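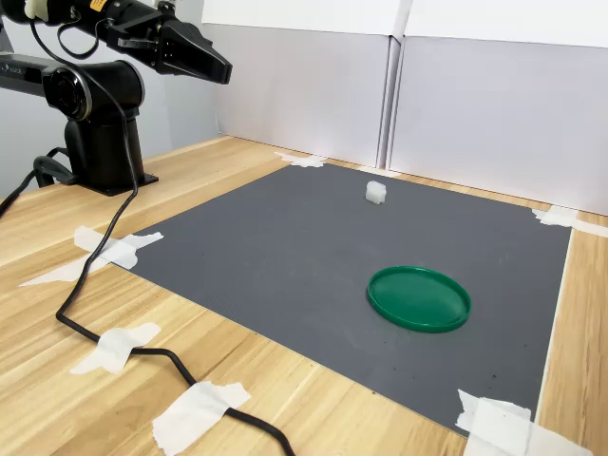 Plisora言情小说译介项目中期进展报告
提交对象:Kozma翻译出版资助计划
报告范围:立项至八月底

一、本期概况

本项目将Flokholm书系中的Stultton小镇系列译为简体中文,以电子书为主要发行形式,部分书目同时制作按需印刷版。资助协议所列书目共21种,按故事时间线分为4个批次。截至本期末,第一批已全部上线,第二批完成译稿和一校,正在二校,第三批处于翻译阶段,第四批尚未派稿。

与上一期报告相比,总体进度符合协议附件中的时间安排,唯第二批二校比内部计划推迟。推迟的主要原因是系列内部人物关系称谓需要统一返工,详见第三节。该推迟目前不影响第二批的上线月份,但占用了原先为第三批预留的编辑工时。

本期没有更换译者,没有变更授权条款,没有调整书目。资助款的使用科目与预算一致,明细另附表格,本报告正文只说明有偏差的科目。

二、书目与授权

Stultton系列的结构与常见的小镇言情系列相同:每册一对主角,前册的配角在后册成为主角,消防站、面包店、诊所等固定场所贯穿各册。这种结构对授权和翻译都有具体影响。授权方面,各册由同一权利人持有,但有两部番外短篇最初收录于多作者合集,合集的中文权利与单册权利分属不同合同。本期已取得这两部短篇的单独授权,附带条件为不得与正文合并定价。我们据此修改了商品页模板,番外作为独立条目上架,在所属正文的商品页内设置关联入口。

封面授权需要单独说明。原版封面使用的人物照片来自图库,其许可范围只覆盖英文版。我们在立项时已知这一情况,因此预算中列有封面重绘费用。第一批封面采用手绘场景加手写体书名,由同一名画师完成,人物不露正脸。第二批沿用这一方案。原出版方Flokholm保留封面审核权,每张封面需送审两次,一次为线稿,一次为上色定稿。本期送审的封面中,有一张在线稿阶段被退回,理由是画面中的主角发色与原文不符。核对原文后确认退回意见正确,已修改并通过。

封面首次公开的流程也在本期固定下来。做法是在上线前安排一次封面公布,由合作的读书账号同步发布封面、简介和一段试读,试读长度控制在授权合同允许的范围内。公布时间统一为星期五晚间。第一批的数据表明,封面公布后商品页的预约量有明显上升,但上升多集中在系列首册,后续各册的变化较小。这一点与我们立项时的估计有出入,当时的推广预算是按各册平均分配的。下一期拟将推广费用向每批首册集中,总额不变,请资助方确认是否需要履行科目内调整手续。

三、翻译与编辑

1. 术语与称谓

系列术语库现有781条,内容包括人名、地名、店名、职务名称、绰号、固定用语以及家族称谓。术语库在第一批翻译开始前由编辑通读原书建立,此后随译随增。第二批返工即由家族称谓引起。

具体情况如下。原文对兄弟姐妹一律使用brother或sister,不注长幼。第一批各册中,主角家族的长幼顺序根据上下文推定,译文已采用“哥哥”“妹妹”等称谓。第二批第三册出现一段生日回忆,据此可以确定其中两名角色的长幼与我们的推定相反。编辑组核对了系列全部书目,又向作者经纪方发函询问,得到一份书面的家族年表。核对年表后,第一批有三册需要修改,第二批各册均需检查。

第一批的修改以更新文件的方式推送,已购读者可以重新下载。按需印刷版的印刷文件已同步替换,此前售出的印刷版不予召回,在下一印的版权页加注修订说明。

为避免同类问题,后续批次在派稿前增加一个步骤:由编辑提取全书涉及年龄、生日、入学、婚龄的句子,与年表逐一比对,结果作为附件随原文发给译者。第三批已按此执行。该步骤增加的工时列入编辑费,不另申请。

2. 叙述人称与时态

系列采用男女主角交替的第一人称,每章开头标注叙述者姓名。英文原文中,两名叙述者的语气差异部分依赖俚语和句长。译文如果只保留章首标注,读者在章节中段容易混淆。编辑规范要求译者为每名叙述者建立一页语气说明,列出惯用的语气词、自称方式、骂人用语的尺度和句长倾向。二校时抽取若干段落,遮去章首姓名,由未参与该册的编辑判断叙述者。判断有误的段落退回译者修改。

第二批中,退回较多的是对话密集的章节。对话引导语省略后,原文靠大小写和斜体区分内心独白,中文没有对应手段。现行处理为:短句内心独白改用楷体,长段内心独白不换字体,由行文区分。电子书格式对楷体的支持因阅读设备而异,我们在常用的阅读应用中做了测试,有一种应用在用户自选字体时会覆盖楷体设定。对此暂无技术上的解决办法,编辑规范中已提示译者不得只凭字体承担区分功能。

3. 内容尺度

原作部分章节含有亲密场景描写。依照授权合同,删改须逐处列表报权利人同意。第一批的删改清单已全部获批。第二批清单已提交,尚有一处在往返讨论中,争议点是删改后后文的一句对白失去所指。编辑提出的替代方案是保留前文一个动作,使后文对白仍可成立。若权利人不同意,则改动后文对白。
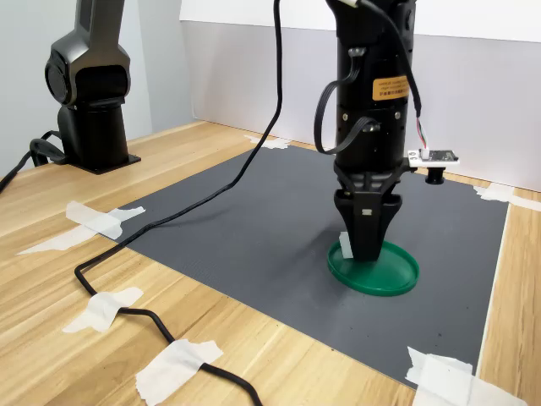 删改清单的格式在本期作了简化。原格式要求逐句中英对照,页数过多,权利人审阅时间较长。新格式只列改动前后的英文回译和改动理由,中文全文作为附件备查。权利人已书面接受新格式,第三批起使用。

4. 校对

每册执行三次校对:一校对照原文,二校只读中文,三校核对排版文件。一校与二校由不同人员完成。本期在二校中发现的问题以代词指代不清和译名前后不一居多,标点问题次之。译名不一的情况大多可由术语库自动检查发现,但绰号除外。原作中同一角色的绰号随说话人变化,自动检查会产生大量误报。我们已在术语库中为绰号增加“使用者”字段,检查时只比对同一使用者的用例,误报有所减少,具体效果待第三批完成后再作统计。

四、试读与读者反馈

第二批首册在二校开始前组织了一轮试读。试读者通过Plisora站内报名招募,报名时需填写此前阅读过的言情小说书目,目的在于避免样本全部由系列老读者构成。试读文件为带个人编号的加密版本,阅读期满后失效。

本轮收到有效反馈276份。反馈表分为封闭题和开放题两部分。封闭题涉及阅读完成情况、对节奏的评价、对两名叙述者的辨识程度,以及是否愿意阅读下一册。开放题请读者指出读不下去或需要回读的位置,并要求注明章节。

封闭题中,节奏一项的评价呈两端分布。选择“偏慢”的读者多数指向前三章,该部分用于交代女主角返乡和接手店铺的经过,原文篇幅即如此,译文未作增删。我们不建议为此改动正文。简介文案可以作相应调整,使读者对开篇节奏有预期。修改后的简介已用于商品页,旧版简介保留存档,供下期对比使用。

开放题中,出现次数较多的意见涉及以下方面:小镇居民姓名过多,难以记忆;消防站值班制度的说法不易理解;部分食品名称的译法陌生。对第一项,我们在电子书正文前增加了一页人物表,只列姓名、职业和所在店铺,不透露后册的人物关系。对第二项,编辑查阅了相关资料后统一了班次的译法,在首次出现处以行文带出含义,不加脚注。第三项涉及烘焙食品较多,处理原则是优先采用国内门店通行的名称,无通行名称的采用意译。有读者建议附赠食谱,因原版食谱不在授权范围内,未采纳。

关于脚注,编辑组此前存在不同意见。试读反馈中希望增加注释的读者和认为注释打断阅读的读者均有一定数量。现行规范维持不变,即正文不设脚注,确有必要的背景信息放入译后说明,每册译后说明不超过两页。

试读流程本身有一处需要改进。反馈表要求注明章节,但部分读者填写的是阅读应用显示的百分比进度,而不同应用的进度算法不一致,致使一部分意见无法定位。下一轮将在试读文件每章末尾加入简短的定位编号,反馈表改为填写编号。

五、制作与发行

电子书制作使用统一模板。本期对模板的改动包括:章首叙述者姓名由图片改为文本,以便朗读功能识别;人物表改为可折叠结构,不支持折叠的设备上按普通列表显示;版权页增加修订版本号。第一批文件已按新模板重新生成。

朗读功能的兼容性是资助方在立项意见中提出的要求。本期检查了第一批全部文件,问题主要出在多音字和叙述者切换处的停顿。停顿问题已通过调整章节标签解决。多音字问题取决于各平台的语音引擎,我们能够处理的部分限于人名,做法是选用译名时尽量避开多音字。已经上线的译名不再改动。

按需印刷版目前仅提供第一批书目。印刷版的退换原因以运输中书角磕碰为主,与内容和装订无关。承印方已改用加厚包装,单册成本略有上升,由发行费科目内部消化。第二批是否全部制作印刷版尚未决定,倾向于先做首册,视订单情况再安排其余各册。

渠道方面,除Plisora自有平台外,第一批已在两家外部电子书平台上架。外部平台的分类体系中没有与“小镇言情”对应的类目,现归入“外国小说”下的一般类目,检索可见度偏低。我们已申请为该系列设置专题页,其中一家同意,另一家未答复。未答复的平台销售占比不高,暂不作进一步处理。

六、经费执行

翻译费按交稿节点支付,本期支付对应第二批全部译稿和第三批首付款,与预算一致。

编辑费支出高于本期计划,超出部分来自称谓返工和年表比对。我们拟从本科目下期余额中列支,全项目编辑费总额预计不突破。若第四批比对工作量与第三批相当,则科目内可以平衡。第四批涉及的家族成员较多,工作量可能偏高,届时如有缺口将提前书面说明。

封面费支出低于本期计划,原因是第二批末册的上色定稿尚未验收,款项未付。该笔款项将在下期列支,不构成结余。

推广费支出与计划一致。如第二节所述,下期拟改变分配方式。

七、风险与待决事项

第一,第三批编辑工时。二校推迟造成两批工作重叠,我们已将第三批一校的开始时间后移,译者交稿时间不变。若第二批剩余的一处删改争议在下期初仍未解决,二校定稿会继续占用人力。应对措施是先行定稿其余各册,争议所在的一册单独处理,必要时调整其在批次内的上线顺序。由于各册故事有先后关系,调整顺序须经权利人同意。

第二,系列续作。权利人已告知作者正在撰写Stultton系列的新作,故事时间介于第三批和第四批之间。新作不在本项目资助范围内,但其中的情节可能影响第四批的称谓和人物状态。我们已请求在新作定稿后取得一份情节摘要,用于核对。是否引进新作属于Plisora的商业决定,不使用本项目经费。

第三,译后说明的署名。有译者提出希望在封面与原作者并列署名。目前译者姓名出现在书名页、版权页和商品页,封面不署。原出版方对封面文字有审核权,须征得其同意。我们已向Flokholm提出书面申请,申请范围为第三批起的全部封面。

第四,数据留存。试读反馈中含有读者的阅读记录和联系方式。联系方式在反馈整理完成后已删除,阅读记录去除编号后保存至项目结束。若资助方需要查阅原始反馈,请在项目结束前提出。

八、下期工作安排

完成第二批二校、三校及上线;完成第三批译稿验收并开始一校;第四批启动派稿前的年表比对,试译稿由原有译者优先承担,确有档期冲突时再另行招募。试读安排在第三批首册进行,报名表沿用本期版本,反馈表按第四节所述修改。

需要资助方答复的事项有两项:推广费科目内分配方式的变更是否需要报批;印刷版修订说明的措辞是否需要包含资助计划名称。后一项涉及第一批三册书的下一印,印刷文件须在开印前锁定,请优先答复。

附件:经费明细表;第二批删改清单(新格式样稿);试读反馈汇总表;家族年表使用说明。

Plisora译介项目组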